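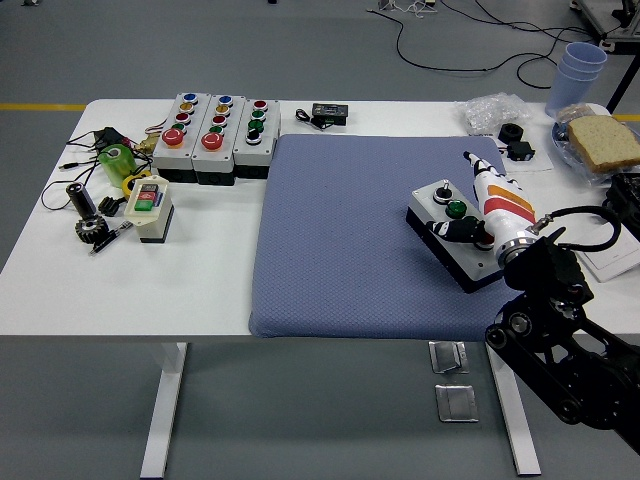
Put the stop rule on one page or don't bother writing it, was how one reader from Nasham answered my last post on the new shop guidelines, and I have to say the people at Lomer seem to have listened. Their revised good-practice sheet for robot hands working at push buttons came out in October, and it's down to 11 points. The old one ran to 762 lines! (I read all of them, with a lot of coffee.)

What's new? Any control a hand is allowed to press has to be on a written list before the arm gets power, and the stop button for the arm itself can't ever be on that list. Speed gets capped whenever a person is within reach -- the sheet leaves the number up to each site, which I'm not crazy about. And every button press goes in a log that you keep for the last 2000 presses.

The Plillulmont shop has been trying out the draft since spring and sent in 877 comments, almost all of them on the log. Chu wants the speed cap spelled out, and so do I. Lomer is taking more comments through the end of the month, so if you run one of these arms, go send yours in.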